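Progress report, second half, open routing for walkers and wheelchair users

Project: Hevo (pedestrian routing engine and step-free profile)
Reporting group: Koller
To: Kusier grants office
Submitted Dec 30, 2018

Sorry this is close to the deadline. Figures are final, wording is not. Budget sheet goes separately, same template as July.

Short version

Step-free profile is live on the test server for Jirnardale and the two valleys next to it. Curb data better than we hoped, slope data worse. Elevator status feed not started. Spending on track, one line moved (see below). We ask for one change to the plan, in the last section.

Where we stood in July

In July we had an importer that read the map extract and built a foot graph, and not much on top of it. Routes came out but they ignored stairs half the time because the tag for steps was read only on ways and we were dropping it when ways got split at crossings. That was the big bug in the last report. Fixed in the first week after the report went in, embarrassingly it was two lines.

We also had no way of saying whether a route was any good, other than looking at it. Your reviewer pointed this out and was right.
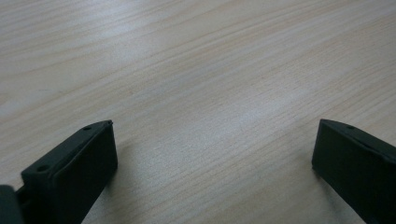 Work package 1: Data import

Done, with leftovers.

Importer now runs nightly and takes the full regional extract. Memory use down a lot after we stopped keeping node tags we never read. Splitting at crossings keeps steps, ramps, handrail, surface and width. Curb height is read where mapped, and where it isn't mapped we mark it unknown instead of guessing zero. The old default of zero made every unmapped crossing look perfect.

Leftovers:
- Areas. Town squares and station forecourts still get routed around the outside edge. We have a branch that draws lines across the open area but it makes the graph much bigger and sometimes goes straight through a fountain. Not merged.
- Indoor ways. Skipped on purpose for now. Level tags are too mixed.
- Duplicate sidewalks. Where somebody has drawn the sidewalk as its own line and also tagged it on the road, we count both. Harmless for the route, ugly in the written directions ("turn left onto sidewalk, continue on sidewalk").

Work package 2: Step-free profile

Main piece of work this period.

The profile takes four settings from the user: highest curb, steepest slope, narrowest path, and surfaces to avoid. Everything else is hidden. We started with eleven settings and people in the first try-out round filled in two and gave up. Four seems ok. There are presets for manual chair, power chair, stroller and "walking but no stairs".

Unknown values were the hard part. If we refuse every crossing with an unknown curb there are no routes at all outside the center. If we accept them all the profile means nothing. What we settled on is a cost penalty that grows with each unknown on the route, plus a note in the directions telling the user how many unknowns they are about to meet. Users liked the note. One wrote back that she would rather have a worse route with no surprises on it, so there is now a checkbox for that too (off by default, as it fails to find anything for a lot of trips).

Slope. This is the weak spot. The elevation grid we use is too coarse for streets. A steep short ramp vanishes, and a flat path beside a retaining wall comes out as a cliff. We smooth along each way, which helps with the cliffs and does nothing for the ramps. Where the incline is tagged by hand we trust the tag over the grid. Not many are tagged.

Bridges and tunnels were taking the elevation of whatever was under or over them. Now we interpolate between the ends. The long footbridge in Jirnardale went from impassable to fine.

Work package 3: Testing and quality

New since July, in answer to the review.

We put together 147 test trips, start and end point for each, with a human answer to the question "could you do this in a manual chair with a curb limit of three centimeters". The answers came from people who know the streets. The engine agrees on 139 of them. The eight misses sort themselves like this: five are slope, two are gates that are mapped but locked at night, one is a ramp that was built after the extract we froze the tests on. We keep the frozen extract so that a change in the numbers means a change in our code and not in the map. Will refresh it once a year.

The tests run on each commit. It is slow, and for a while folks were skipping it, so there is a short set now for commits and the long set runs overnight.

Speed: 1,000 random requests against the test server, all of them inside the Jirnardale area, finish without a timeout. Before the change to the priority queue we got timeouts on long trips with the strict setting on. Haven't tried the same thing with many users at once. That is on the list for spring.

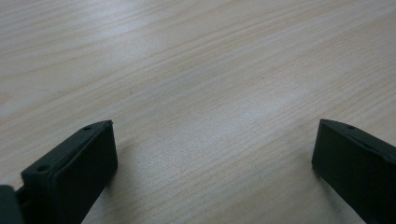
One thing the test trips showed that we had not looked for is how much the answer depends on direction. A route that works downhill may be no good going back, and our cache was storing one answer for both ways. So for a while some return trips were plainly wrong and looked right. The cache key now includes direction. It costs us memory, and we think it is worth it. If anybody at your end saved results from the demo before that fix, please throw them out and run them again.

The written directions also had a look. They now mention a handrail only when there is one on a ramp, and give the side. Street names in two languages are shown in the order the local map uses. Distances under twenty meters are dropped, they were just noise.

Work package 4: Outreach and mapping

Two mapping evenings held, a third moved to next year because of the room. Between them the participants added or corrected 2,000 curb and surface tags, nearly all in the center and along the two bus corridors. We picked the streets beforehand by asking the engine which unknown crossings turned up most in real requests, and printed those as a list. Much better than sending people off to map "the neighborhood". The list tool is a small script, it is in the repo under tools, someone should write a readme for it.

The edits go straight into the public map, as agreed. We keep no private copy. A few got reverted by local mappers who wanted a different tag for lowered curbs, we talked it over on the mailing list and changed ours to match theirs. Cost us an afternoon.

Not done: the how-to guide. There's a draft, six pages, too long. Needs screenshots redone since the map style changed.

Work package 5: Elevator status feed

Not started. The plan assumed the transit operator would publish the feed in the fall. It has not, and the last answer we got was that it depends on their new contract. We have a stub in the code that reads a file with the same fields, so when the feed does appear the work is maybe two weeks. Until then elevators are treated as working, and the directions say that status is not known.

Budget

Staff costs as planned. Server costs lower, we moved the nightly import to a smaller machine after the memory fix. Travel lower. We moved the travel leftover to catering and printing for the mapping evenings, inside the limit that doesn't need approval. No equipment bought. Detail in the sheet.

Risks

Slope data, again. If the finer elevation set is not released under a license we can use, the profile will stay unreliable on hills and we would have to say so on the front page.

Key person risk. The graph builder is mostly known to one developer. We have begun pairing on it, and there is a design note now, but it is thin.

Dependency on the geocoder. We use a public one with a polite request limit. Fine for a demo. Not fine if a city puts us on its website, and one has asked.

Name confusion. There's another package called something close to Hevo in a different field and we get a few of their bug reports. Small thing.

Publication and reuse

Source is public, license unchanged. Two outside contributions merged: a Dutch translation of the directions and a fix for the width parser, which was reading feet as meters (a very wide sidewalk indeed). Docker file works again. API is still marked unstable and we would like to keep it so until the area routing question is settled, as it will change what a response looks like.

Next period

- merge or drop the area routing branch, decide by end of winter
- finer elevation, if license is ok
- load test with many users at once
- gates with opening hours, at least night/day
- third mapping evening, and the guide cut down to two pages
- own geocoder, price it first

Request for a change

We ask to move the hours set aside for work package 5 into slope work in package 2, and to make the elevator feed conditional on the operator publishing it. Total stays the same, end date stays the same. If the feed shows up before summer we'd do it out of the reserve. A short written yes or no by email is enough for us, we'd like to start on the elevation import in the second week after the break.

Attached: budget sheet, list of test trips with results, change log since July.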